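I got to Olari on a Wednesday, late, with a coffee stain on my notebook and a list of questions that Man-sik Bae had already asked me to throw out. "You sent me nine questions about the robot," he told me at the door. "The robot is the easy part. Ask me about the spreadsheet!"

So we sat down with the spreadsheet. Olari packs and ships small household goods for other people's web stores (candles, kitchen bits, a lot of wooden toys), and Man-sik runs operations there, which means he is also the person who has to say what gets bought and when. He's been planning the shop's first robot arm since last August. It still isn't on the floor, and he's completely relaxed about that.

"Everybody who visits wants to see it moving," he said. "I get it. I want to see it moving too. But I have one budget line, and if I spend it wrong I'm waiting another year before they let me try again."

The spreadsheet has 233 rows. I asked if that was normal and he laughed at me. The first tab is the stuff anyone would think of: the arm, the gripper, the controller, a stand. He scrolled past that in a couple of seconds. Then came the tab he calls "the rest of it," and that one went on and on. Cable guides, floor anchors, spare fingertips, a second power drop, training days, a locking cabinet for the teach pendant, replacement pads, a line for freight and another for what he calls "freight again," meaning the trip back if something has to be swapped.

"Look at this one," he said, and pointed to a row for shims. "Tiny money. But on the day you don't have them, you've got two people standing there looking at a table that rocks."

He had quotes from two suppliers, Trodska and Yang, and he'd printed both and written all over them in green pen. Trodska's number was lower until he added the gripper, which they'd listed as an option on the last page. Yang had bundled the gripper but left out installation. He spent most of a week getting both of them into the same format so that he could compare one line with another, and he says if I only write down one thing from our talk it should be that.

"Make your own template and send it to them," he said. "Make them fill in your boxes. If they leave a box empty, you call and ask what goes in it. I had 13 empty boxes from one of them. Thirteen phone calls! Well, one long phone call."

Before he signs anything, though, he's been running the whole job in simulation. This was the part I'd come for, I'll admit it, and he could tell. The project has a name, Prerkirier, which came out of a badly typed email subject line and stuck. He pulled his chair over so I could see the monitor. 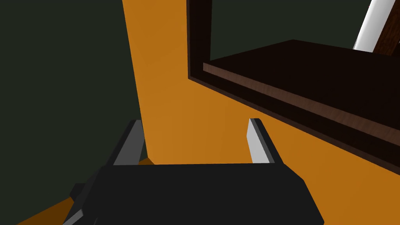 The question he's trying to settle with Prerkirier is reach, and right behind it, finger length. A lot of what Olari handles has to come out of boxes, trays and drawers of one kind or another, and a gripper that's fine over an open table can get awkward near a wall or a rim. He'd much sooner find that out on a screen than with a purchase order already gone out.

"I changed the gripper in the model seven times," he said. "Cost me evenings. If I'd bought seven grippers I'd be looking for a new job."

I asked him how far he trusts it. He wobbled his hand at me. He trusts it for layout, he said, for whether the arm can get somewhere and get back out again, and for where the stand ought to go. He doesn't trust it much for how slippery a shrink-wrapped box is, or for what happens when somebody has put a tray in a little crooked at the end of a shift. For that he's got a separate line in the budget: 60 hours of trial time on real goods, paid for up front, with his own packers in the room.

That line got some pushback. The owners figured the simulation was supposed to save them from paying for trials, and he had to go in and explain that he saw them as two different purchases. (He brought donuts. He recommends donuts.) They kept the hours in and took the money out of the stand, so he's going with a plain welded one and giving up the adjustable one he'd wanted.

"Was I sad? Sure, a little. It was a beautiful stand."

We talked a while about the packers, who I'd assumed would be nervous. Some were, he said, and some wanted to know why it was taking so long. He asked them to pick which jobs should go to the arm first, and the list they gave him was different from his. He'd put the heavy cartons at the top. They wanted the small repetitive picks gone, the ones that wreck your wrist by lunchtime. He rewrote the spec around their list, and a smaller arm turned out to cover it, so a few of the scarier rows in the spreadsheet shrank.

I asked what he'd tell somebody in a shop like his who's just starting to think about this. He thought about it for a good long while, long enough that I ate one of the mints from the bowl on his desk.

"Budget for the second year," he said. "Everybody budgets for the day it arrives. Then the fingertips wear out and you're begging for money for rubber."

He's expecting revised quotes from both suppliers next week, in his format this time, and then there's one more round with the owners. I've asked if I can come back when the arm goes in. He said yes, as long as I bring the donuts.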